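3. 분해 작업대의 구성과 부품의 임시 보관

3.1 작업 대상

본 절에서는 사용이 끝난 데스크톱 컴퓨터를 재사용 가능한 부품으로 나누는 과정에서, 꺼낸 부품을 어디에 어떻게 두는가의 문제를 다룬다. 선행 조사(Zanetti와 Matsuda의 현장 기록)에서는 부품 손상의 많은 부분이 분리하는 순간보다 분리한 다음의 보관 중에 생기는 것으로 보고되었다. 우리는 이 점에 주목하여 Ollisari 재사용 센터의 작업 순서를 다시 정리하였다.

센터에 들어오는 본체는 먼저 옆으로 눕히고 측면 덮개를 뗀다. 그 다음 메모리와 저장 장치를 꺼내고, 전원 공급 장치와 메인보드는 마지막 단계까지 본체 안에 남겨 둔다. 그림 1은 이 배치를 나타낸다. (a)는 덮개를 뗀 본체와 그 왼쪽의 회색 플라스틱 거치대이고, (b)와 (c)는 거치대의 오른쪽 끝 칸이다. 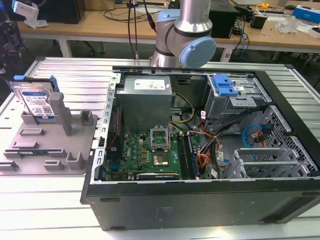

이 순서를 정한 이유는 두 가지이다. 첫째, 메모리와 저장 장치는 크기가 작고 되파는 값이 비교적 높으므로 먼저 확보하는 것이 좋다. 둘째, 전원선과 데이터 케이블이 본체 안에서 서로 겹쳐 있는 경우가 많아, 큰 부품을 먼저 당기면 작은 커넥터에 힘이 걸리기 쉽다. 조사 기간 동안 센터에서 처리한 본체는 모두 1566대이며, 이 중 24대에서 커넥터의 파손이 기록되었다. 파손은 대부분 케이블을 분리하지 않고 드라이브를 당긴 경우였다.

3.2 세워 두는 보관

종래의 방법에서는 꺼낸 드라이브를 상자 안에 눕혀서 쌓았다. 이 방법은 공간을 적게 차지하지만, 아래에 있는 드라이브의 라벨을 읽기 위하여 위의 것을 매번 들어야 한다. 또한 드라이브의 기판 면이 다른 드라이브의 금속 면과 닿을 수 있다. 본 연구의 거치대는 드라이브를 모서리로 세워서 한 칸에 하나씩 꽂는 방식이다. 칸의 모양은 부품의 종류에 따라 다르게 하였고, 메모리 모듈을 위한 칸은 드라이브의 칸보다 낮은 위치에 두었다.

플라스틱 트레이가 붙은 드라이브의 경우, 트레이를 떼지 않은 상태로 꽂는 것을 원칙으로 한다. 트레이는 손으로 잡는 부분이 되므로 드라이브 본체를 직접 만지는 횟수가 줄어든다. 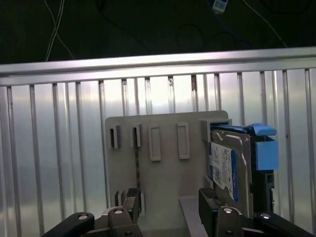 Malik 작업장에서는 이 원칙에 반대하는 의견이 나왔는데, 트레이를 붙인 채로 보관하면 칸의 폭이 넓어져서 같은 길이의 선반에 들어가는 수가 줄고, 검사 단계에서 어차피 떼어야 하므로 일이 두 번이 된다는 것이었다. 이 지적은 타당하다고 생각한다. 다만 Malik에서는 분해와 검사를 같은 사람이 이어서 하며, Ollisari에서는 두 작업 사이에 약 16시간의 대기가 있다. 대기 중에 부품을 다른 선반으로 옮기는 일이 있으므로, 우리는 트레이를 유지하는 쪽을 선택하였다.

3.3 칸의 사용 순서

거치대를 채우는 순서도 작업자마다 달랐다. 어떤 작업자는 본체에 가까운 칸부터 사용하고, 다른 작업자는 먼 칸부터 사용하였다. Nusiro 창고의 경우에는 먼 칸부터 채우는 것이 규칙으로 되어 있는데, 가까운 칸에 부품이 있으면 그 너머로 손을 뻗을 때 소매가 걸리기 때문이라고 한다. 우리는 이 규칙을 여덟 명의 작업자에게 적용하고, 꽂는 동작에서 부품이 이웃 칸에 닿은 일을 기록하게 하였다. 결과는 4절에 제시한다.
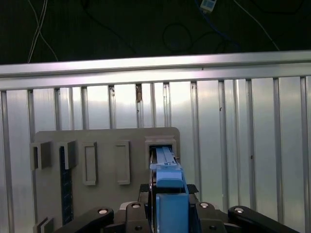
그러면 한 거치대에 서로 다른 본체의 부품을 함께 꽂아도 되는가? 본 연구에서는 허용하지 않았으며, 한 거치대에는 한 대의 본체에서 나온 부품만을 두고, 그 본체의 번호표를 거치대와 함께 이동시켰다.

이 제한으로 인하여 비어 있는 칸이 많이 생기는 단점이 있다. 그러나 Privia 등록 양식에서는 부품의 출처를 본체 단위로 적어야 하므로, 섞인 부품을 나중에 다시 맞추는 시간을 고려하면 손실은 크지 않았다. 번호표가 떨어진 거치대는 검사로 넘기지 않고 분해 담당자에게 되돌려 보냈다.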